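Perguntas frequentes sobre a bancada e os acessórios de cozinha
Garnholm, casa e cozinha

Reunimos nesta página as perguntas que recebemos com mais frequência por correio eletrónico e na loja. As respostas foram preparadas por Veronika Bodnár e Szabolcs Kerekes. Se a sua dúvida não está aqui, escreva-nos, por favor, e respondemos no prazo de 2 dias úteis.

Posso lavar o tabuleiro de madeira na máquina?
Não, pedimos que não o faça. A água muito quente e o tempo longo do ciclo abrem a madeira, e depois o tabuleiro já não assenta bem na bancada. Lave à mão com água morna e pouco detergente, seque logo com um pano e deixe-o de pé até ao dia seguinte.

Com que frequência devo passar óleo?
Nos primeiros meses, uma vez por mês. Depois basta quando a madeira parece clara e seca ao toque. Usamos óleo mineral próprio para alimentos. O azeite não é bom para isso, porque fica rançoso com o tempo e deixa cheiro.

O tabuleiro Brera cabe numa bancada pequena?
O Brera tem 540 mm de comprimento. Numa bancada estreita recomendamos colocá-lo na diagonal, assim fica espaço livre nos dois cantos da frente. Um tabuleiro oval aceita bem esta posição. Com um retangular, os cantos costumam incomodar quem trabalha ao lado.

Posso deixar objetos de madeira perto do forno elétrico?
Podem ficar na mesma bancada, mas não encostados. Deixe pelo menos a largura de uma mão entre o forno e qualquer peça de madeira ou bambu, e respeite sempre a distância que está indicada no manual do seu forno. Também não ponha o tabuleiro em cima do forno quando este está ligado.

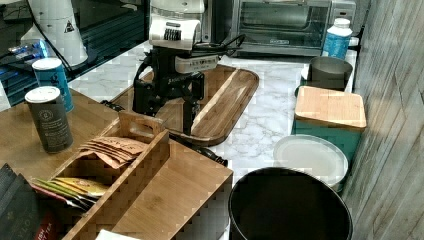 O mesmo vale para garrafas e recipientes de plástico. Se a bancada é curta, arrume primeiro o forno no fundo e distribua depois o resto ao longo do lado, com as peças mais usadas à frente.

Como se limpa o organizador de chá em bambu?
Retire as saquetas e vire o organizador sobre o lava-loiça para sair o pó do chá. Para os cantos entre as divisórias serve um pincel de cozinha seco. Não o deixe de molho. Se houver uma mancha, passe um pano húmido bem torcido e seque em seguida.

As saquetas altas cabem no organizador Csonka?
Cabem na vertical se ainda têm o envelope. Sem envelope, elas dobram-se e perdem aroma mais depressa. Nesse caso é melhor guardá-las numa lata com tampa.

A tampa de bambu da minha lata ficou apertada. O que faço?
O bambu incha um pouco quando há muito vapor na cozinha. Deixe a tampa fora da lata durante uma noite, em lugar seco, e experimente de novo. Não lixe a borda antes disso.

O tampo com desenho de mármore risca-se?
Depende do material do seu tampo, e pedimos que confirme com quem o instalou. Em todos os casos, levante o tabuleiro em vez de o arrastar. Pode colar por baixo quatro discos de feltro, que vendemos em conjuntos de 19 mm de diâmetro.

Quanto custa o envio?
O valor é de 3,950 euros por encomenda dentro do continente. Para as ilhas, peça uma cotação a Kerubo Tanui, no apoio ao cliente, entre as nove da manhã e as cinco da tarde.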